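Ticket 2619
Product: Fultano exporter, version 3
Category: Data rejected / wrong labels
Opened by: Sternisberg robotics club, tableware team
Status: Closed by support, reopened by us, see the end

What's going wrong

We're a student team working on the bimanual task for the Nic Giolla challenge. The task is to sort and stack dishes with two hands, and the training data comes from people doing it with hand-held grippers, one in each hand, each with its own camera. We record on the grippers, run the takes through the Fultano exporter, and upload the result to our class space on Skillero, where the training jobs run.

We recorded 25 takes in June. The exporter accepted all of them and told us everything was fine. The model we trained on them reaches with the wrong arm. It doesn't do it every time, which would at least be easy to fix. It'll start a stack with the correct arm and then, part way through, the other arm sets off for a bowl it has no business going near.

We think the left and right camera streams are being swapped in some of the exported takes. We'd like someone to tell us whether that's possible before we record anything again.

First reply from support

Thank you for contacting us. Inconsistent arm selection is commonly caused by insufficient or inconsistent demonstrations. We recommend recording more takes, with a plain background and even lighting. Please also make sure your software is up to date.

Our answer

We're up to date. We're also not convinced that "record more" is a diagnosis. If the labels are wrong, more takes gives us more wrong labels, and it's our afternoon that goes into making them.

As for the background, yes, we record on a bed with a patchwork cover. The challenge rules ask for home settings, so a home is where we went. A busy pattern might well make it harder for the model to find a rim. We'd accept that if it were missing bowls. We don't see how a quilt makes it confuse its left arm with its right.

Second reply from support

We understand your concern. Could you describe the setup, including what each camera sees of the other gripper? Could you also confirm that the finger pads are the same on both tools?

Our answer

The pads are blue on both, and the bodies are black on both. There's one camera per tool, looking out over its own fingers. When the two are close together each camera picks up the other tool as well: the left one sees its partner come in from the right, and the right one sees it over on the left. That's how we sort the views by eye. If the partner is on the right, you're looking through the left tool.

The dishes are a large white bowl and a set of pale green bowls and plates.

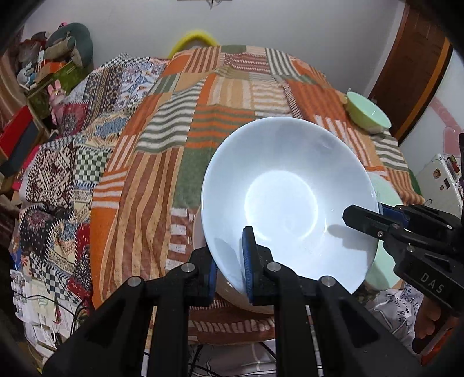
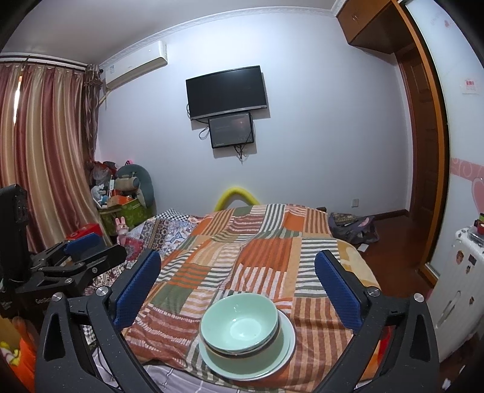 So a person can go through an exported take and check the sides without touching the metadata, provided both tools are in view for at least part of it. We did that for the whole batch. It's slow and we don't recommend it as a hobby.

Most of the takes were correct from start to finish. The bad ones all began correct and then flipped, and once flipped they stayed that way to the end. We didn't find any that were wrong from the first frame. That doesn't sound like somebody picking up the tools in the wrong hands, which was the first theory we got from our own club, and it doesn't sound like lighting either.

Things we tried before anyone suggests them

Re-exported the same raw recordings on a different laptop. Same takes bad, same point in the take.

Renamed the raw folders so that left sorts before right alphabetically. No change.

Turned off background cleanup in the exporter. No change, and the export took longer, for reasons we can't guess at.

Re-paired both tools and recorded a short test of one bowl being lifted and put down. The export was fine. We were briefly pleased about this until someone pointed out that every short take had been fine already.

Played the raw streams side by side, with no exporter involved. Left is left and right is right all the way through, including in the takes that come out bad. Whatever's happening happens after recording.

Third reply from support

Thank you for the detailed information. Could you tell us the length in frames of the affected takes?

Our answer

Every one of them is over 3000 frames. None of the good ones is. We hadn't looked at it that way, so credit where it's due, that was a useful question.

We then checked where the flip lands. It's at frame 3000 each time. Our reading is that the exporter cuts a long take into parts there and assigns the sides again for the second part, perhaps by whichever stream finishes writing first. That last bit is a guess, and we can't see inside the exporter to test it. The cut is not a guess. Anyone with one long take can look for it.

Fourth reply from support

We have identified that takes exceeding the recommended length may be processed in segments. As a workaround, please keep recordings below this length. We are marking this ticket as resolved.

Reopened by us

We don't agree that it's resolved, so we've reopened it. Some points:

We couldn't find a recommended length in the manual. If there's a page, please link it. If there isn't one, "recommended" is a generous word.

The exporter gave us a green check on files with the sides swapped. A warning on long takes would have been enough. We would have shortened them and you'd never have heard from us.

Keeping takes short is all right for lifting one bowl. Sorting and stacking the full set by hand takes longer than that for most of our members, and the rules want the whole task in one continuous recording. We've asked the challenge organizers whether a take joined from two exports would count, and haven't had an answer.

In the meantime, here's what we're doing, for any other team that lands on this ticket. We split the raw streams ourselves before export, under the limit, with a few seconds of overlap. Each part gets exported as a separate take. Then we join them using the file names and throw out the exporter's side labels completely. We've spot-checked the joins by looking for the partner tool on the expected side, and the ones we checked hold up.

We haven't retrained yet. The Skillero queue is full until the evening, and we'd rather not announce a fix on the strength of labels alone. If the arms still misbehave with clean labels, we'll say so in this ticket, and you can have the quilt back as a suspect.

Still waiting for: a link to the length limit, if one exists, and a yes or no on whether the segment bug will be fixed in version 3 or only in whatever follows it.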